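Hot Swap, Cold Feet: speaker notes
Nonilari meetup, 26/07/2025

Open with the question from the sign-up form: "Do we still need drive carriers?" Let people answer before I do.

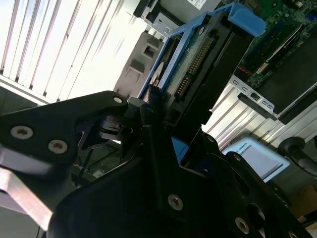
My problem is with the word "tool-less." Vendors say it as if screws were what kept us late. At Humphreys we timed 30 swaps. The screws cost us very little. Finding the right bay cost us plenty.

Pause. Somebody will say "just use the locate light." Ask them when they last tested it.

Colored plastic: I like a blue carrier and a blue release tab as much as anyone. Color tells you where to put your thumb. It says nothing about whether the drive is safe to pull. People mix these up, me included.

We use blue clips for unrelated parts too. Skip this if short on time.

Connectors. The Jemari handout promises 580 insertions. I would love to know who did them, and at what angle. Ours go in crooked, in a hurry, past a bundle of cable. Gold pins look tough and I don't trust them.

We use cookies to improve your experience. Accept all | Manage preferences

What I'd do:
- label the carrier and the bay, same label
- keep 2 spare carriers per chassis, not 4 in a drawer across town
- write down the serial before you touch the tab

Fiklow says its August tray fixes all this. Maybe. I asked for a sample and got a brochure.

Questions. Don't get dragged into RAID.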